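Chapter 4
Color and the Eye

Think of the last bright thing that made you turn your head. A kite, maybe, or a bird at the feeder. Color does that to us all day long, and the best part is how much of the work happens inside your own head!

Light comes in waves, and each length of wave looks different to us. Long waves look red, short ones look violet, and everything else falls in between. 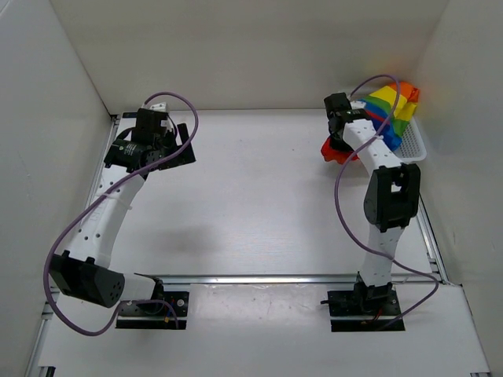

Your eye sorts these waves with cells called cones. Most people have three kinds, and the brain compares their signals to come up with every shade you know, from mustard to teal (try naming 30 of them before you read on).

4.1 Why cloth has color

A dye soaks up part of the light and sends the rest back. Red cloth keeps most of the green and blue and returns the red. Dyers in the town of Letthorpe once kept a book of 377 recipes, and no two gave quite the same shade. 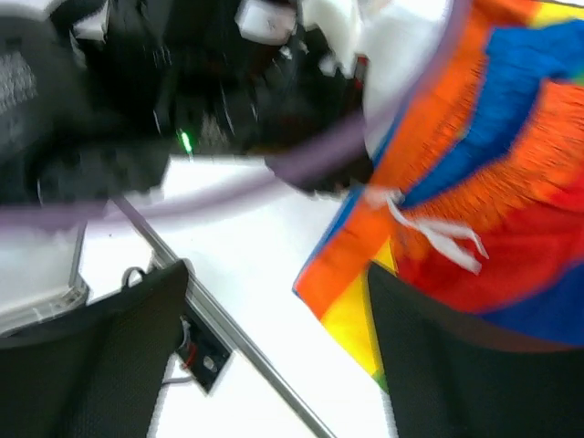

4.2 White, black and gray

White things send back nearly all the light that hits them, and black things keep nearly all of it.

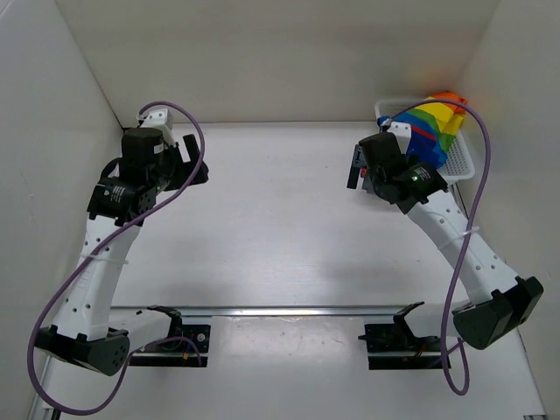
Gray sits between the two, and it is wonderfully tricky. Put the same gray card on a black page and then on a white one, and it seems to change.

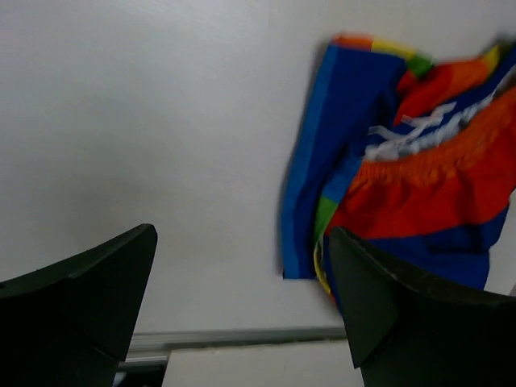 Try this with 12 paper squares and a friend, then swap places and compare notes before you go on to Section 4.3.

Related chapters
Chapter 3: Shadows
Chapter 5: Lenses and Mirrors
Chapter 6: The Drunomton Rainbow

This site uses cookies to remember your page. OK
Last updated 24/02/2019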